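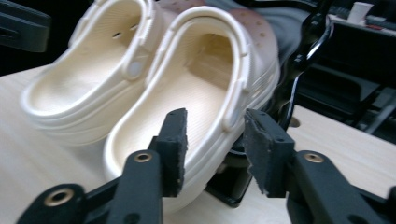 Guides > Shared Spaces > Footwear Check

5 min read

Clog check before the season opens

I do this check every year before we open the pottery studio at Wirkumbridge for the summer, and every year I find something I'd have sworn was fine in May. Studio pairs only, please. If you bring your own shoes you look after your own shoes (but do borrow the list!).

Checked by: Nikola Chmielewska
Second look: Bartosz Makowska
Date: 2021-06-02

1. Strap buttons. OK, with a note.
Swing the heel strap all the way forward and all the way back, both sides. It should move with a bit of drag and stay where you leave it. One button on a dark green pair popped straight out in my hand, so that pair is on the repair shelf until I find a spare.

2. Heel straps. OK.
Pull, look for white stress lines near the button, pull again. I'm fussy about this one after my own tumble by the glaze buckets.

3. Sole ridges. Needs work.
Run a thumb along the edge and then flip the shoe over. Dried slip packs into any groove it can find and then you're basically skating. An old toothbrush and warm water does it. Bartosz uses a wooden skewer and is faster than me, annoyingly.

4. Tread. Two pairs out.
If the bottom is shiny under the ball of the foot, it goes. No saving it for "just sweeping up," I know how that ends.

5. Footbed. OK.
The little bumps should still feel like bumps. Wipe with dish soap, rinse, and air dry in the shade. Not on the kiln room shelf!! The foam shrinks and then we have a left and a right in different sizes (ask me about last summer).

6. Vent holes. OK, with a note.
Poke them clear. Solid-top pairs are the ones to wear for glazing, holey ones are fine for hand building and the garden door. I've written this on the rack now in big letters.

7. Sizes and matching. Not finished.
Still sorting. Somebody has put a 6 with a 5 and walked around like that, I think for weeks.

Still to do: new buttons, a second toothbrush, and a proper mat for the sink end, where the floor is slick even when you've just mopped it. Bartosz will recheck the strap on the repair pair before it goes back on the rack.

Contact the studio desk | © 2021 Wirkumbridge | Back to top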